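November, notebook, 4:40 pm

Keyboard cleaning is going so well! We're up to 225 episodes for the Hemholm set, all head camera, both hands in view, and I love how different people's strokes are. Target is still 3,000 across the desk tasks. Today's rule - start the clip before the brush touches the keys, stop after the hands leave. 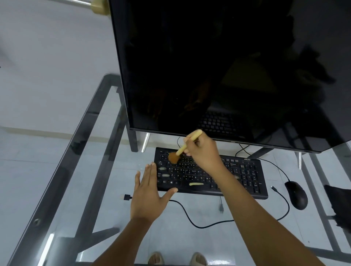
Inmaculada Cantero wants us to label the idle hand too, as the policy keeps treating it as noise. She'd do 10 clips by hand first and compare.

Good idea, I'll do it tomorrow with Ignacio. Three labels to start: resting, hovering, holding. Also need to ask Barrios for more disk space - down to the last drive.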